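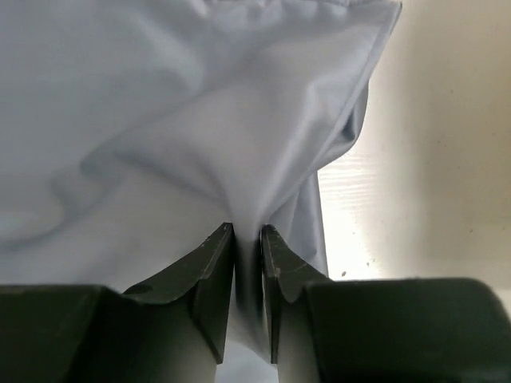

Isabelle Gagnon wrote in to ask whether thin, slippery fabrics should be folded or rolled, as hers slide off the shelf by January. Folding is fine if the stack is low — three pieces at most — and the hems all face the same way. Start by lining up the hem, then smooth the cloth towards the gathered edge, where creases tend to collect.

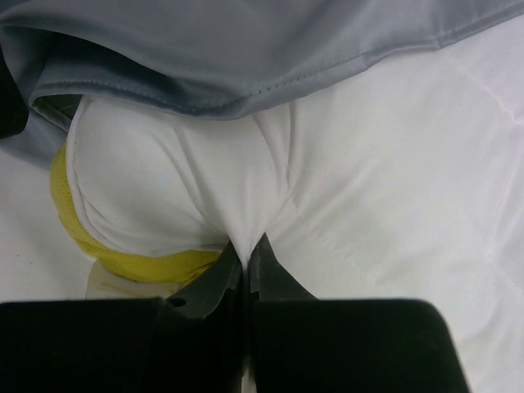 White cotton can go in the same drawer, but put it underneath. Wash anything pale at 40 degrees before it goes away for the season, and leave it flat overnight before folding.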